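16 November 2025

Well, the new phone finally came, after all my grumbling about whether I should wait until March for the next one. It's the Nirden, the plain one without the folding screen, and it cost me 784 dollars at the Strobel store out in Drutberg, with 20 off for handing over my old charger (I would have taken less, that thing was on its last legs). I do like it so far. The screen is bright enough to read on the porch, and the battery got me through all of yesterday, even with the maps going both ways.

Moving my pictures over was the slow part – 2000 of them, and the first 500 went across so nicely that I sat down with my coffee and thought I was done. Then it stopped, and I had to start the Nondside app over twice before it would pick up again.
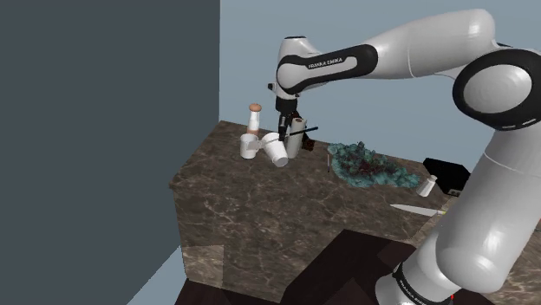
I still haven't picked a wallpaper, silly as that sounds. The ones that come with it are all swirls and sunsets, and after a week with those I know I'd be tired of them. For tonight I'm trying a plain grey, and the clock is perfectly easy to read on it. I may go back to the plain blue tomorrow. Still have to call about the case, too, as they sent me the wrong size.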